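**Finger pads on the hand-held grippers: how often do you swap them?**

**pinion_dave**

Two-jaw hand-held grippers, same linkage and pads as the ones on our arms. The ribbed pads came from Brolta. Their sheet says to replace them every 500 hours. We're nowhere near that and I've already had plates creep in the jaws on two units. The ribs look fine. Pivot pins feel fine. Sales rep says "recalibrate." Recalibrate what? It's a rubber pad on a finger.

Before I spend money on a box of pads, has anyone here really measured a difference between old and new ones?

**mothballed_cell**

Measured, no. Swapped and felt better about it, yes. I wouldn't call that evidence.

What do you wipe them with? Everyone I've asked about creeping pads has been using some cleaner that leaves a film. Dish soap residue on glazed stuff is bad too. Wash the pads in plain warm water, let them dry overnight, and try again Friday before you order anything.

**kettle_logic**

Brolta's 500 hours is a number somebody picked so the reorder form would have something on it. Hours of what? Closing on a sponge? Closing on a stoneware plate with a raised rim? Those aren't the same hours.

I run the Budano pads. No better, a bit cheaper, and the adhesive is worse.

**pinion_dave**

Isopropyl, wiped on with a shop rag. Yes, I know about the shop rag.

Checked the jaws with feeler gauges at lunch. One unit closes even along the whole pad. The other touches at the tip first and leaves a gap at the root. That's the one that creeps worst. So now I'm thinking pads aren't the whole story, and I don't love that the manual has one page on the linkage and four on the app.

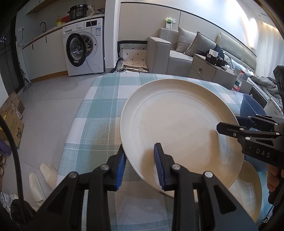 What bugs me about plates is that one pad goes outside the rim and the other has to land on the inside slope, so you never get two flat faces meeting. With tip-first contact you're holding the thing on a strip of rubber. A fresh pad might hide that for a few weeks and then I'm back here asking the same question.

**torque_and_regret**

Tip-first is usually the pins. Take the load off, hold the outer arm, and wiggle the finger sideways. If you can see it move, the hole has gone oval. I've had it on a Clerkosow unit and the vendor swore up and down it was "within tolerance" and then wouldn't tell me the tolerance.

**kettle_logic**

Or somebody dropped it. A hand-held gets dropped a lot more than one bolted to an arm. Bent finger, same symptom, and no amount of new pins will fix it.

**pinion_dave**

Wiggled it. There's play, more on one side than the other. Can't rule out a drop. The log says "none," which I believe about as much as I believe the 500 hours.

**mothballed_cell**

Swap the fingers left to right if yours are symmetrical. If the gap follows the finger, it's bent. If it stays put, it's the pins or the body. Costs you ten minutes and a bit of threadlocker.

**szulc_fan_not**

Can we stop pretending this is a mechanical mystery? The Szulc fingers have a softer core and they conform. Put those on and forget the gaps.

**torque_and_regret**

They conform until they take a set, then they stay conformed to whatever you left them clamped on. I had 3 pairs go that way. Who is telling people to fix a worn linkage with squishier fingers?

**szulc_fan_not**

Don't store them clamped, then. Mine are past 300 hours and still good.

**kettle_logic**

Good by what test?

**szulc_fan_not**

By the test of not dropping plates.

**pinion_dave**

Did the swap. Gap stayed on the same side, so the finger is straight. Pulled the pin on that side and it has a bright worn band with a step I can catch with a fingernail. The hole looks round to me, but I don't have a plug gauge that small.

Ordered pins. Also washed the pads on the good unit in water like mothballed said, and it creeps less than it did. I'm not ready to say the film was the cause. I touched the cable strain relief the same evening and the jaws open freer now too, so that's two changes at once and my own fault.

**mothballed_cell**

Put the old pads back on when the new pins go in. Otherwise you'll never know.

**pinion_dave**

That's the plan. Old pads, new pins, no app. If it holds I'll check it again at 100 hours and post the gap numbers, good or bad.

**torque_and_regret**

Grease the pins or leave them dry?

**pinion_dave**

Manual doesn't say. Dry for now, grease ends up on the pads.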